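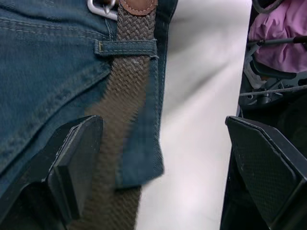 Brown braided belt on blue jeans, threaded under the loop near the buckle.

Home | Closet | Laundry | Mending | Ask a Question

Posted in April by the Zisumance home page

How to Put a Braided Belt on Jeans Before You Hang Them Up

I love a braided belt with jeans! There are no punched holes, so you can stop wherever it feels good, and the stretchy kind gives a little when you sit down. The only trouble is threading it. The weave grabs at the denim, the strap twists behind your back, and you miss a loop without noticing. So I do mine flat, the night before, and it takes no time at all.

What you need

Your jeans, the belt, and a clear bit of bed or table. Mine is 50 inches long, and anything near that length will fit with room to move.

Steps

1. Button the jeans, zip them, and lay them face up. Smooth the waistband with your palms – a few creases lower down won't matter.

2. Find the plain end of the belt, the one without the buckle. If it has a leather tip, great, that slides through beautifully. If the tip is missing, wrap the end in a bit of tape so the cords don't spread.

3. Start at the front loop to the left of the button (your left, as if you were wearing them) and work toward the back.

4. Flip the jeans over for the back loops. Pull from the tip and feed from behind with your other hand. Don't yank! A braid stretches as you tug and then bunches up inside the loop.

5. Turn them face up again, do the last front loop, and run a finger along the whole strap to feel for twists.

6. Bring the buckle to the middle and push the prong gently between the cords, never through one of them.

If a loop is too tight

Pinch the strap a little narrower and wiggle it (this works on nearly everything I own). Thick stitching at the ends of a loop can make it snug, especially on newer jeans.

Hang the jeans from the waistband with two clips, belt and all, and take the belt out before they go in the wash.

Next: Folding Sweaters | Back to Closet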